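Band Tees, Tour Jackets and Stage Denim: Washing Merch So It Lasts
Updated May 2026

Most band shirts die in the dryer. The print cracks first, then the collar goes wavy, and after that the shirt only comes out for painting the garage. The tips on this page cover printed tees, hoodies, patched jackets and jeans, and they work the same whether you bought the shirt at the merch table or play in the band on the front of it.

The first wash

Wash a new printed shirt by itself or with other dark things. Black shirts let go of a lot of dye the first two or three times. Turn it inside out, use cold water and pick the shortest cycle your machine has. Skip the fabric softener, which leaves a coating on the print and makes the shirt hold on to sweat smell.

If the tag says something stricter than this page, go by the tag.

Getting club smell out

Smoke machine, spilled beer and a few hours of sweat will not always come out in one cold wash. Before you wash, soak the shirt in a sink of cool water with a cup of white vinegar for 60 minutes. Squeeze it out without wringing and wash as usual. Do not use vinegar together with bleach, in the sink or in the machine.

For a jacket that can't be soaked, hang it outdoors in the shade for an afternoon. Full sun will fade a black denim jacket across the shoulders.

Stage jeans

Jeans need less washing than people give them. If they only smell a little, air them overnight on a hanger. Spot clean beer and food with a damp cloth and a drop of dish soap. When they do need a real wash, empty the pockets (picks, earplugs, drink tickets), zip them, turn them inside out and use cold water. Hang them by the waistband to dry and pull the legs straight while they are damp. 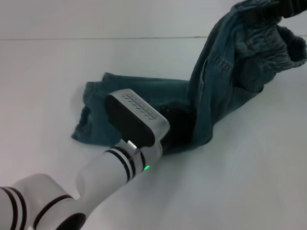
Blue jeans, crumpled on a white tabletop.

To fold, lay one leg over the other, tuck in the point at the seat so you have a straight edge, then fold from the hem up in thirds. For a tour bag, roll them from the waist down. They take up less room and you can pull one pair out without wrecking the rest.

Patches and pins

Take all pins off before washing. Rust from a cheap pin back leaves a brown ring that is very hard to remove. Iron-on patches lift at the corners sooner or later, so run a line of stitching around the edge while the patch is still flat. Use a denim needle and polyester thread. Cotton thread rots faster on a jacket that gets rained on.

I put a Drostmont patch on the back of my own jacket with the iron alone, and one side was hanging off by the end of April. The Murkness patch under it was sewn down when I got it and has never moved.

Ironing around a print

Never put the iron on the print. Turn the shirt inside out, lay a thin cotton towel over the area and press lightly on medium with no steam. If the print feels tacky when you lift the towel, the iron is too hot. Let it cool flat before you touch it again.

Storing shirts you don't wear

Folded shirts crack along the fold if the print is thick. Put a sheet of plain white tissue over the print before folding, or roll the shirt with the print facing out. A plastic tub with a lid is fine in a dry closet. In a basement or attic, use a cotton bag and check it once a season for moths. My oldest Rindgate shirt is 13 years old, and it spent most of that time rolled up in a pillowcase.

Quick fixes

Small hole near the hem: iron a scrap of fusible interfacing to the inside.
Deodorant marks: rub with a dry, clean nylon stocking.
Candle or stage wax: freeze the shirt, scrape with a spoon, then wash.
Pilling on a hoodie: use a fabric shaver, and keep it off the print.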